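Comparing Two Grippers for Memory Module Handling
Project report, Utbridge lab section
Rocío Valdovinos, Joonas Lahtinen, Palesa Du Plessis
December 8, 2025

1. What we set out to do

Our task was to pick one of 2 grippers for the board service cell. The Gelia is a parallel-jaw gripper with flat pads. The Adamczyk uses a finger linkage, so the tips swing as they close. Both were run on the same arm with the same controller, and we wrote one approach program and changed only the tool offset.

2. Setup

The test piece was a desktop motherboard left in its chassis. We kept the CPU and its retention frame in place, since a real service job would have them there. The wrist camera was used to line up each approach, and we corrected the angle by hand before the fingers went down between the socket and the memory slots.

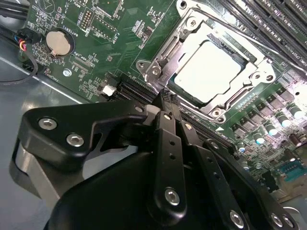

Clearance was the main problem with the Gelia. Its pads are wide, and on steep approaches they touched the slot latches before they reached the module. The Adamczyk fingers are narrower and got in more easily - but the swing of the tips has to be allowed for in the program, and we got this wrong in the first week.

3. Results

We ran 334 attempts in all. The Adamczyk was used for 137 of them and the Gelia for the rest. Grip slips were logged by hand by Palesa. We did not measure closing force, as the sensor from Plultent will not arrive until February.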